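Koller Carry-On Review: Three Countries, One Bag, One Broken Zipper Pull

I bought the Koller carry-on backpack in the spring, a couple of weeks before a long trip through Central America, and I've now lived out of it long enough to have opinions.
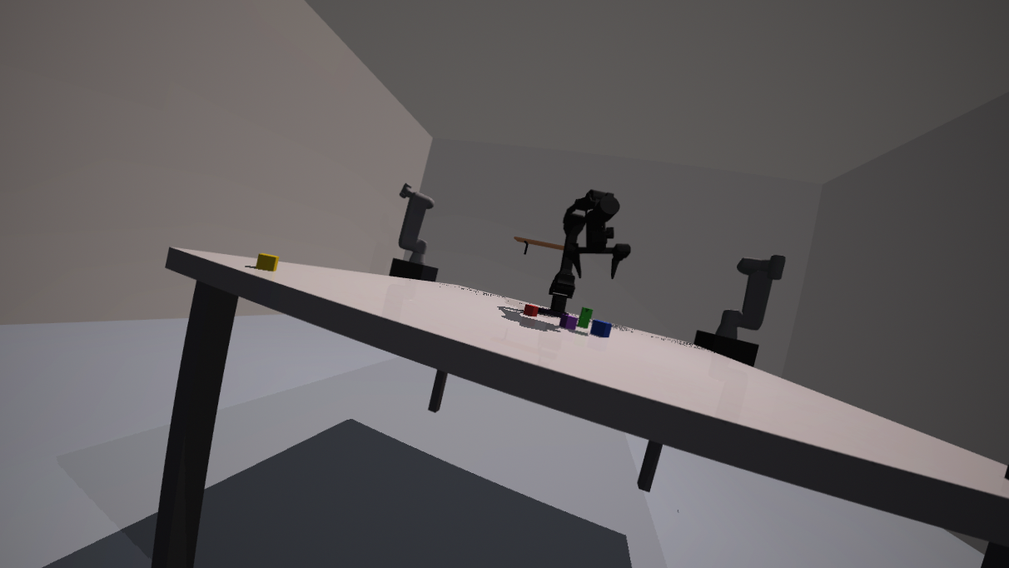
I should say up front that I'm a chronic overpacker. My last bag was a Mello roller, which I loved in airports and hated everywhere else (cobblestones, sand, the roof of a minibus). So I went looking for something I could wear on my back that would still fit in the overhead bin, and a woman at my gym swore by Koller, so that was that!

The bag opens flat like a suitcase, and that's the best thing about it. You can see all your stuff at once, no digging down a dark tube for clean socks. One side is a big mesh-covered compartment and the other is split in two. I got five T-shirts, two pairs of shorts, one pair of real pants, a rain jacket, sandals and a swimsuit in there, plus a fat paperback I never opened. On the way home I added a hammock. It closed, though I had to kneel on it.

The straps are good. They're wide and they don't slide off my shoulders, and the hip belt tucks away behind a flap when you don't want it. The longest I carried it in one go was about 20 minutes, from the ferry dock up to our guesthouse in the midday heat, and my back was soaked but nothing hurt. There's some padding back there that's supposed to let air through. I couldn't tell. Maybe in a cooler place you'd notice.

Rain: we had plenty. A cover comes folded up in a pocket at the bottom, and it's bright orange, so you won't lose track of your bag in a pile. It kept everything dry on an open boat for most of an afternoon. The one time I didn't bother with it, the top pocket leaked a little and my passport got wavy edges. My own fault, but still, I'd like a top pocket that can handle a drizzle.

Now the zippers. The main one is chunky and smooth and I have no complaints. The small front pocket is a different story. The pull came off in my hand on day seven, at a bus station, with my snacks inside. I threaded a bit of string through the slider and it's been fine since then – but on a bag at this price I expected better. I wrote to Koller when I got home and they mailed me a new pull, free, with no instructions. It's in a drawer. The string works.

A few smaller things. The laptop sleeve sits against your back and it's tight, so if your computer is in any kind of case you'll be fighting it at every security line. The water bottle pocket is stretchy but shallow, and my bottle jumped out twice. And the lighter gray shows every bit of dirt. Get the dark one!

I did look at the Bimau before buying, and a friend on the trip had it, so we swapped for a day. It's lighter and the bottle pocket is much better. It also loads from the top only, and I was cranky about that by lunchtime. If you pack light and don't mind digging, you'd probably like it more than I did.

One flight home was on a small plane with strict carry-on rules and the Koller went in the sizer with a shove. Packed to the brim with the hammock on top, it wouldn't have, so I wore the rain jacket and carried the sandals. Very elegant.

Would I buy it again? Yes, in the dark color, and I'd check that front zipper in the store first. I'm taking it somewhere cold in December, so I'll update this once I've tried stuffing a winter coat in there.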